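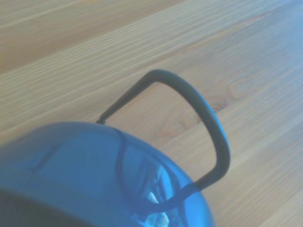
Vilmos Kelemen has overseen staff welfare at the Sedton depot for nine years, and he regards the night break as the most neglected part of the shift. "People eat at two in the morning and call it lunch," he said. The Urby site now sets aside a table for those who bring food or drink from home, and a blue plastic item with a dark looped handle stood on the pale wood.

Mr Kelemen would like the break extended in September. "Thirteen minutes is no meal," he said. The proposal is with the Jernum office.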